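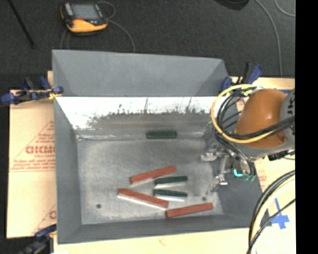 What is the cutoff for same-day flower delivery?

Orders must be placed by 12 noon in the recipient's time zone, Monday through Saturday. Orders received after the cutoff go out on the next delivery day. There is no Sunday delivery.

Which areas does Osow deliver to?

Osow delivers to 27 ZIP codes. Enter the recipient's ZIP code on the product page to check coverage. Addresses outside the local area are served by parcel carrier, which adds one business day and limits the choice to boxed stems.

How is a boxed order shipped?

Boxed stems travel in bud, without water, with the cut ends wrapped. Recut each stem by half an inch and place the flowers in cool water on arrival. Roses open in one to two days. Lilies can take up to four.

Can I choose a delivery hour?

Delivery hours can't be reserved. Business addresses are served before 5 p.m. and home addresses before 8 p.m. Funeral orders are the exception: enter the service time at checkout and the flowers are delivered at least two hours ahead of it.

What happens if the recipient is out?

The driver leaves the flowers in a shaded spot or with a neighbor and leaves a door card. Apartment and hospital orders are left at the front desk. A second delivery attempt carries a fee, shown at checkout.

Can a flower be substituted?

Yes, with one of equal or greater value in the same color group. Single-variety orders, such as the Arnaud rose box, are not substituted without a call to the sender.

How long is the card message?

Up to 600 characters, including spaces. Emoji do not print.

Can I change or cancel an order?

Changes are accepted until 5 p.m. on the day before delivery. Have the order number ready. Wedding and event orders follow the terms in the signed quote.

How do I report damaged flowers?

Send the order number and a photo to the Osow order desk within 24 hours of delivery. Claims are reviewed by Stefaniia Demchenko and answered in one business day. Approved claims are settled by replacement or refund, at the sender's choice.

Last updated 2020-06-20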